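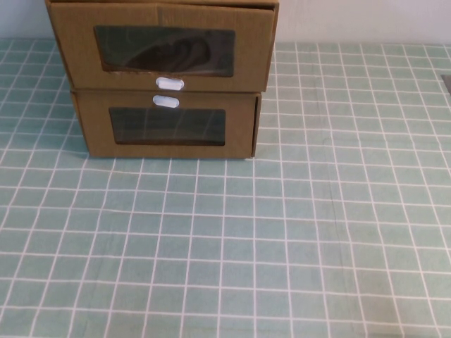 Milbridge Returns Bench: README and data card

Milbridge is a set of recordings of one job, done at one company, by people who used to do it all day and now do it some of the day. The company is Premero, a mail-order shop for shoes and accessories. The job is the returns bench: a drawer box comes back, somebody pulls it open, looks at what is in it, decides whether it can be sold again, and closes it up. The boxes are brown corrugated cardboard with a dark plastic window in the front and a small white pull tab, and the window shows you that something is in there without committing to what. A person solves this by opening the drawer. So, after a good deal of engineering, does the robot.

Read the section on labels before you train anything. Most of the email we get is answered in it.

What is in the release

There are 2,000 episodes. Each is one box, from the first touch to the moment the drawer is shut or the attempt is given up. For every episode you get:

- overhead or side video of the table, depending on the station
- arm joint positions and gripper opening
- the outcome label
- the bench note, if the person at the station wrote one

Of these, 252 episodes have a bench note. We left the notes as written, apart from removing names and one recipe. They are short and not always polite. "Pulled the whole stack" appears often. So does "no," with nothing after it.

Folders

episodes/ holds one folder per episode, numbered in recording order.
labels/ holds the outcome table.
notes/ holds the bench notes as plain text, matched by episode number.
tools/ holds a viewer and a script that checks your download. The viewer is slow. We know.

How it was recorded

The arm is driven by whoever is at the bench, using a hand controller. Premero calls this "supervised automation." On the floor it is called "driving." Recording ran in blocks between the morning delivery and lunch, when the returns pile is highest and patience is lowest, so the data gets steadily more hurried toward noon. If your model develops a tendency to rush before meals, it came by it fairly.

There are 2 stations. They have the same arm and different tablecloths. The cloths went on because the bare tops threw glare into the cameras, and the ones with a printed grid were what the shop across the road had. Please don't use the grid as a measuring scale. Cloth moves, and people lean on it.

Software on the stations is Stumix, our own recorder. It stops when the gripper has been still for a while, which was meant to save disk space and also trims anyone who pauses to think. Episodes trimmed this way are marked short_end in the label table.

Labels

opened: the drawer came out far enough to see the contents.
opened_shifted: the same, but the box traveled too. With stacked boxes this usually means the lower one went along for the ride.
tab_lost: the gripper closed on the tab and slipped off.
window_damage: the plastic film was pushed in, creased or torn.
abandoned: the person took over by hand.

Labels were assigned by the person driving, right after the episode. We then had 300 episodes labeled again by someone from a different shift. The main disagreement was over opened and opened_shifted, and it was less about vision than about pride. If you need a strict line between those two, measure the box yourselves from the video.

There is no label for what was in the drawer. The resale decision stays with the bench staff, and the recordings end before it is made.

What changed at the bench

Dataset papers tend to skip this part. We think it affects the data, so it gets a section.

Before the arms, a bench job meant standing, pulling, looking and sorting until the shift ended. The pulling went to the machine. The looking and sorting stayed, along with a new task, which is watching the pulling. Wrists are better off, and everyone who did the old job brings this up first. Backs are about the same. The chairs arrived later than the robots, a scheduling choice that is still discussed.

The pace is also different. By hand, a fast worker gets well ahead of the pile and takes the slack as a breather. With the arm, the pile comes down at the speed of the arm, and there is no getting ahead of it. Several people said they missed being fast. We had no field in the data for that, so it is written down here.

Management's original plan was to post each person's success rate on the wall. The bench staff objected, and the rate now belongs to the station. Operator identity is not in this release and will not be in the next one. Please do not try to recover it from driving style. Yes, it can probably be done.

The Doležal rule

The Doležal building, where the stations are, has a house rule that a person at the bench can stop the arm at any time and does not have to say why. These stops are in the data as abandoned, mixed in with the real failures. We considered splitting them out and decided that asking for a reason would break the rule. Treat abandoned as "a human preferred otherwise."

Known problems

- Boxes near the top of the picture are sometimes only partly in view. We kept those episodes.
- Dark contents behind dark film are hard to see, for cameras and for us.
- Reflections in the windows change with the cloth and with the time of day.
- Clocks on the two stations drifted apart in November. Video and joint data within an episode still match; don't compare across stations for that month.
- One station squeaks. There is no audio in the release, so you will have to take our word for it.

Uses

Good for: drawer opening, handling light cardboard, learning when to give up.
Bad for: staff planning, productivity targets, or any slide with the word "headcount" on it. The license forbids the second and third, and we would take the first personally.

Changes

The current version fixes the episode numbering, restores bench notes lost in an export, and removes the recipe mentioned earlier. Requests for the recipe should go to the bench, in person, after lunch.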